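Renditz Viewing Lamp, Desk Model

Print shops and home studios buy a viewing lamp for one reason, to look at a print and a proof under the same light and decide whether they match. Most lamps sold for the job do half of it. We stock the Renditz because it does more than half, and we'd like you to know where the rest goes before you spend the money.

The box says "daylight." So does every hardware store bulb. What you want from a lamp in this class is a light close to the one print standards are written around, with enough of every color in it that a red doesn't go brown and a gray doesn't go green. The Renditz gets near enough that our own test prints look the way we expect them to. The maker's word for this is "perfect." We have taken that word off our page.

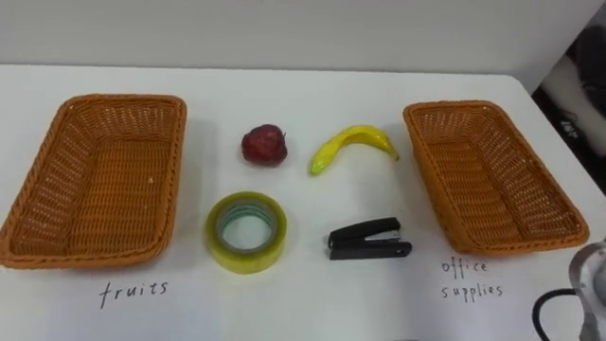
Viewing & Proofing > Lamps

What you get is a lamp head on a folding arm, a clamp, a power supply and a small gray card. The card is fine for checking that the lamp has warmed up. Don't use it to set a white balance. We compared 2 cards from different boxes and they were not the same gray, and when we asked Renditz about it they told us the card was "for guidance." Buy a proper one.

Warm-up is where most complaints start. The leaflet claims the lamp is ready at once. It lights at once, sure. We give it 19 minutes before we judge anything under it, and Yulan Hou, who runs our proofing bench, won't sign a sheet sooner. If you switch it on, glance at a print and switch it off again, you are paying a lot for a desk light.

The dimmer has five steps. We use two of them. The lowest is too weak for shadow detail, and the top one makes every print look better than it is, which sounds nice until your customer takes the print home. Step three suits most coated papers. Step four is a bit kinder to heavy matte stock. The steps aren't marked on the knob, so you'll be counting clicks.

Then there is the matter of paper. A lot of inkjet paper has brighteners in it, and those brighteners glow under ultraviolet light. The Renditz puts out a little ultraviolet, less than a north window does, and that means a bright white paper will look slightly warmer under the lamp than it does by the window. People send lamps back over this. The lamp isn't broken. If your proof is on one kind of paper and your print is on another, no lamp at any price is going to make them agree, whatever the ad told you.

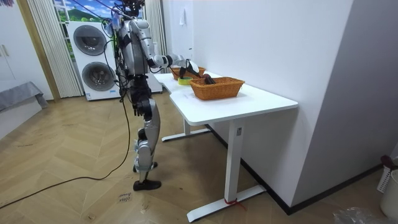
Gloss is the other trap. Set the head straight above the sheet and you'll be looking at a reflection of the lamp. Swing it off to one side, tilt the print, and look from the opposite angle you'd expect glare to come from. The arm is long enough for sheets up to tabloid size. For anything bigger the edges go dim, and you should be looking at a booth. We carry the Tollholm booth, which costs a good deal more and takes up half a bench.

Should you swap the lamp you already own for this one? Maybe not. If yours is from the last few years and your prints come back without arguments, keep it. A new lamp will not fix a bad profile, a clogged nozzle or a screen turned up too bright, and in our experience one of those is the usual culprit. Mansa Asante on our support line will go through them with you first, even though it sometimes costs us the sale.

The guarantee is 2 years on the head and power supply. Renditz says the lamps keep their color for five. We haven't had one long enough to say, and we'd be careful of any shop that says it has. Ours gets measured every July, and so far the drift is too small to see by eye.

The clamp fits most desk edges but not rounded ones. A weighted base is sold separately. It's overpriced, and you'll probably want it.

Price and stock were checked on 3 June 2026. Returns are accepted if the lamp comes back in its own box with the power supply, which people forget. Questions about bulk orders for schools and labs go to Joana Amaral at the Gouveia counter.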